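Last updated: January

Our robotics club has reached the part of the year where everybody is tired and the code is long. We are 11 students this term, and our project is called Plindero. The task sounds like a small thing: the arm has to reach into a bowl on a table and bring out what is inside. We do all of it in simulation first, as our teacher at Pennington wants.

I am responsible for the grasp part, together with Yulan Xia. She writes the planner and I write the tests. Last week we ran 133 trials, and I must admit that only 17 were good. In most of the bad ones the fingers touched the rim of the bowl and then the whole motion stopped.

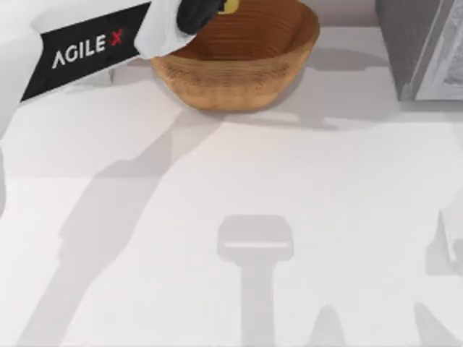

Somtochukwu Abubakar looked at our log file and found that the approach height was given in the wrong unit in one place – a very old mistake, and it was mine. I corrected it the same evening. I also made the approach slower near the rim, so one trial now takes some 95 seconds. It is boring to wait, but I prefer this.

Next we will try different starting positions for the bowl. If you have experience with this kind of task, please write me a comment.

Contact | © Tultlow Student Blogs | Back to top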